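Progress report to the Salden Fund, second period
Prepared by Miroslava Skoryk, with notes from Sandro Negri
Covers the open day and the work either side of it

## 1. Open day

The open day was the main item in this period's plan. It was held on a Saturday in March at our Tusero site, from ten in the morning until four. The theme was bedroom tidying with hand-held grippers: moving pillows and knitwear on and around a made-up bed. Fathima Wickramasinghe ran the bedroom and Ctibor Ševčík looked after the grippers and the recordings.
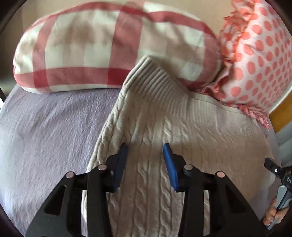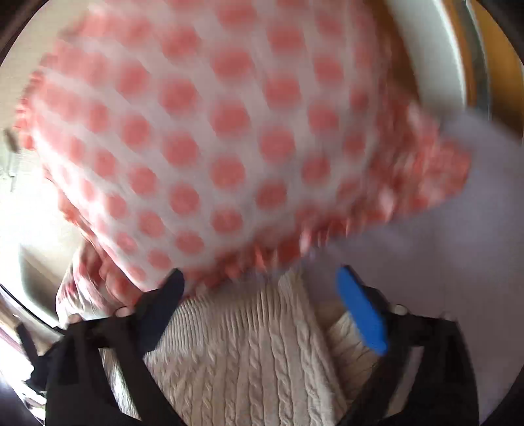
Visitors came in groups and each group had a short talk in the hall first. Fathima then did one full round herself, speaking as she went, and after that anyone who wanted to could take a turn. Most people did. The commonest remark was that the gripper was lighter than they had expected, and the commonest difficulty was judging how far to close it on something soft.

Thick knitwear was the item people asked about most. A cable pattern gives the pads plenty to hold, but the weight of a jumper shifts once it leaves the bed and beginners tend to pick it up too near the edge. Ruffled trims were the other sticking point. Two visitors who sew for a living had useful things to say about where a frill will take a pull and where the stitching will go. Fathima has written up their advice and we will use it in the next set of instructions for our own staff.

## 2. Recordings

The target for the period was 996 usable recordings. We have 695. The shortfall comes from the three weeks in February when the Tusero rooms were closed for rewiring. We made up part of it by working longer sessions afterwards, but we did not want to rush the checking.

Recordings made by visitors on the open day are kept in a separate folder and are not included in the 695. Liudmyla Bondarchuk is going through them now. Her early view is that many can be used, in particular those where the first attempt fails and the person tries again, as we have few of those from our own staff. Consent forms were signed at the door and are filed by group.

## 3. Equipment

- The finger pads were replaced once during the period. Wear was mostly on the inner edge.
- One gripper developed play in a joint the week before the open day. Ctibor refitted the pin and it has been sound.
- Demchenko, who supply our spare parts, have moved to a longer delivery time. We have ordered earlier than usual and this should not affect the next period.

## 4. Spending

The period is within budget. The open day cost less than planned, mainly on catering. We would like to move what is left to the bedding and clothing line, so that we can buy more heavy knits and more covers with trims. We will send the request on the usual form and need a reply before the end of April.

## 5. Problems and changes

The bedroom was too small for groups of 12. People at the back could not see the bed, and the room got warm. At the next event we will halve the groups and put a screen in the hall.

The sign-in sheet asked for job titles but had no space for them, so that information is missing for the morning groups.

Onari had agreed to send two people and in the end could not. They have asked for a separate visit on a weekday, which Sandro is arranging.

## 6. Next period

1. Finish checking the open day recordings and report the number accepted.
2. Reach the original target of 996, with the missed February sessions made up by the end of May.
3. Start on duvet covers. Fathima has tried a few and thinks they will need two people.
4. Host the Onari visit.

Liudmyla will send the updated recording log separately on Tuesday.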